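Kirnunero laundry room, July update

Parvaneh, short one as I'm between deliveries. Full figures to follow when Shahab is back.

**Done**
- Room cleared, walls painted white, black skirting on. Floor grey as agreed.
- Washer in. Front loader, white, came via Temia. Levelled twice, Hjalti not happy with the first go.
- 17 households signed up so far, two more asking.

**Money**
Spent 332 on pipework and fittings, a bit over. Took it out of the shelving line, hope thats ok. Receipts with Banafsheh.

**Not done**
- Cable along the floor by the wall still needs clipping up. On Hjalti's list.
- Floor wants a sweep before we open, a few bits of white about.
- Rota sheet. Draft only, needs translating.
- Second machine: no date from Treltitz yet. Chased them again this morning. 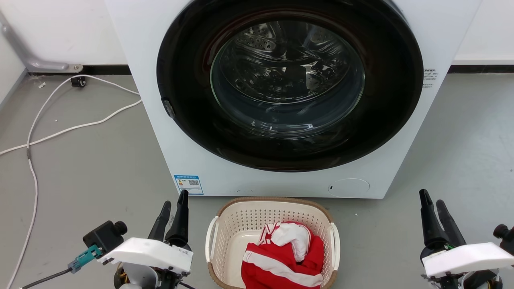

Baskets: people would like one per household, not shared. Sports kit mostly, the football lot are keenest. Can we move the soap budget across to cover it? Need a yes or no before I order, the price only holds untill the end of the month.

Opening hours still 2 till 6 unless you hear otherwise.

Ehsan Shahbazi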